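From: Cornel Pîrvu
To: allotment list
Date: 2nd January
Subject: Re: Water in winter

Þórey Ásgeirsdóttir wrote:
> The tap by the Pristov gate is closed since October. Does
> anyone know when it opens again? I carry 12 liters from
> home each time and my back is not happy.

Dear Þórey,

I asked at the office. The tap stays closed until the night frost is over, and they could not give me a day.

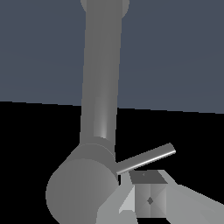 Until then you are welcome to use my rain barrel. It holds 500 liters and I need very little for my leeks. Please put the lid back after.
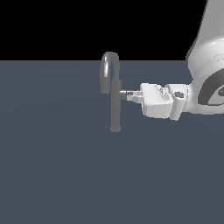 For the beans I want to try strings this year, and Vlad will lend me his ladder. I also need something to pull the high branches of the plum down to me. A rod with the top bent over like the handle of a cane, as the dark gray one has, would be right for this. If you have such a thing in your shed, I can trade it for 3 jars of plum jam.
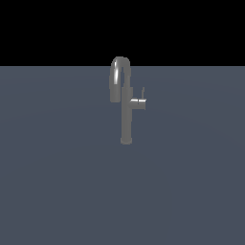 The seed order goes out next week, so send me your wishes soon.

Greetings,
Cornel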